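Fake Fruit, Wire Racks and Other Things I Was Told I Needed

Satish Thevar has been after me for months to put up a gallery on play kitchen props. He runs the prop shelves at Trurkico, where the pretend food takes up more room than the real lunches, and he believes in plastic fruit in a way I never have. My view going in was that most of it is overpriced, most of it looks like candy, and the sets always include one piece that no child or grown-up can name. I've softened on a couple of points. Only a couple.

A warning for anyone shopping: the Gelska catalog claims 1000 pieces of pretend food. I went through it in July with a pencil and got bored somewhere in the breads. A lot of those pieces are the same tomato in a different net.
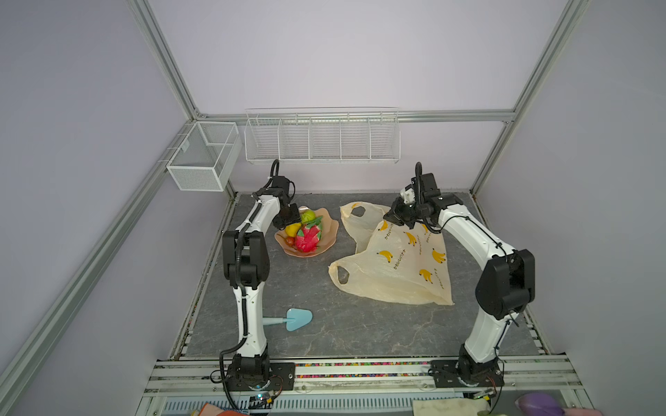 Dragon fruit, lemon and lime on the pink scalloped plate, with the banana-print bag lying flat beside it.

The dragon fruit is the one everybody picks up first, and I'll admit the green tips on the scales are well done. Does a pretend kitchen need one? I doubt it. Muthu Hegde says it gets people talking about what they eat at home, and she may be right, but a lemon would do that for less money.

I like the banana bag more than I expected to. It's printed with bananas and a bit of small Japanese text, and it has cutout handles. My complaint about bags like this is that they're fussy to open if you have short fingers, and the Awad ones I bought two years ago split at the handles before the summer was over. If you're buying, get spares.

Plates are another matter. A scalloped edge is pretty and makes stacking a pain. I'd take a plain rim any day, and I said so to the woman at the Rorville toy fair, who told me plain rims don't sell.

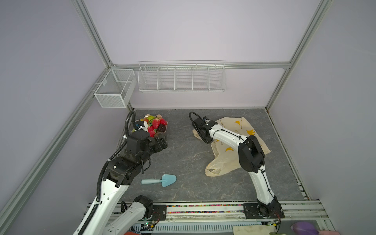 Then there are strawberries. Every set has them, usually too big, and they're the first to go missing under a couch. I'd still rather have strawberries than one more mystery item in brown. The light blue trowel belongs in a sandbox if you ask me, though Satish will tell you it makes a fine cake server. He has served me pretend cake with worse.

On storage I'm harder to please. White wire racks with dividers look great with nothing in them. Put fruit in and the small pieces find the gaps, so check the spacing before you pay. Mesh is better for limes and berries. Satish bought 6 racks last year and has hung two.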